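Idton Municipal Employees Network
Discussion Board > Facilities and Services > Waste and Recycling

Topic: Revised guidance on single-use cups in staff kitchens

Posted by: WasteServices_Moderator
Feb 19, 2022

Colleagues are advised that the revised sorting guidance for staff kitchens is now in effect in all 14 municipal buildings. The principal change concerns cold-drink cups. Clear plastic cups are to be placed in the blue containers, provided they are empty. Paper cups with a plastic lining remain in general waste until the contract with Povasico is renewed.

The change follows a review completed in January, in which 167 bags from the blue containers were opened and sorted by hand. The most frequent fault was a cup that had been used as a small wastebasket and then discarded with its contents inside. Bags with more than a trace of other material are refused by the sorting plant and are charged to the building at the general waste rate.

Departments are asked to bring the guidance to the attention of all staff, including temporary staff. Comments may be entered in this thread until the end of the comment period.

Posted by: records_office_2

Thank you for the notice. The Records Office requests clarification on two points. First, must cups be rinsed? The kitchen on our floor has no sink, and the nearest one is in the public restroom. Second, are lids to be separated from cups? The poster says "remove lid" but does not state where the lid should then be placed.

Posted by: WasteServices_Moderator

Rinsing is not required. Cups should be drained. Lids made of clear plastic may go into the same container, but separately from the cup. Lids of any other color go to general waste. The wording of the poster will be corrected at the next printing.

Posted by: T.Karagiannis

I write on behalf of the Permits Division. We do not object to the aim of the guidance, but we question whether it addresses the correct problem. Our division recorded its purchases for the last budget year and found that we bought 2504 disposable cups for a staff of fewer than forty. No sorting rule will reduce that figure. A set of washable tumblers would cost less than one year's supply of disposables, and I have twice submitted a request for them.

I would also ask that the term "empty" be defined. Staff have taken it to refer only to liquids. A cup with a solid item left in it is being treated by many as acceptable.

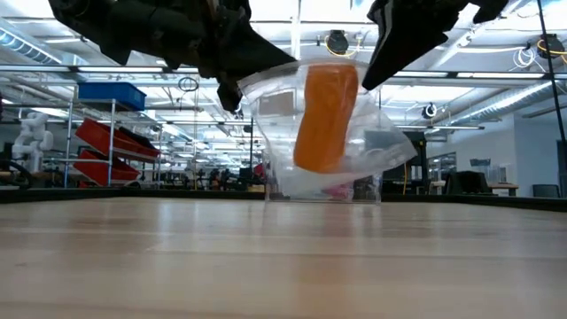

Clear cup with an item still inside. Not acceptable in the blue container.

The same applies to tea bags, napkins, batteries and office supplies. If the guidance were to say "nothing in the cup," there would be less room for interpretation.

Tihomir Karagiannis
Permits Division

Posted by: Fleet_Garage_Admin

The Fleet Garage does not support the replacement of disposable cups with tumblers. Our employees work in shifts and their hands are frequently soiled with oil and brake dust. The garage operated with shared glassware for several years, and the result was breakage, unwashed items left in the sink, and repeated complaints. Disposable cups were introduced at the request of the employees themselves.

We further note that the blue container in our break room is collected once per week, while general waste is collected daily. It is full by the middle of the week and staff then use whatever bin is available. We consider this a matter of scheduling and would ask that it be dealt with before any charge is applied to our building.

Posted by: T.Karagiannis

The conditions at the garage are understood. My proposal concerned office buildings only. I would, however, observe that shared glassware and individually assigned tumblers are different arrangements, and that the difficulties described relate to the former.

Posted by: Fleet_Garage_Admin

Individually assigned tumblers would still require washing, and the garage has one sink, used for hand cleaning. Our position is unchanged.

Posted by: library_east_branch

The East Branch wishes to record a partial disagreement with both previous contributors. We moved to individually assigned cups and retained a small supply of disposables for visitors. Purchases fell by nearly half. Some staff members dislike the arrangement and continue to bring in their own paper cups from the Šimkus bakery across the street, which then go into the blue container in error. We would welcome a sign that shows paper cups specifically.

Posted by: WasteServices_Moderator

The comments are noted. The following responses are provided.

The word "empty" will be replaced with "empty, with nothing left inside" in the next version of the guidance.

A second weekly collection for the Fleet Garage has been requested from the hauler. No charge will be applied to that building while the request is pending.

The purchase of tumblers is outside the authority of Waste Services. Requests should be addressed to Purchasing on the standard form.

A paper cup sign will be sent to the East Branch.

Posted by: records_office_2

May the Records Office also receive the paper cup sign? Two copies would be sufficient.

Posted by: WasteServices_Moderator

Two copies will be sent by interoffice mail.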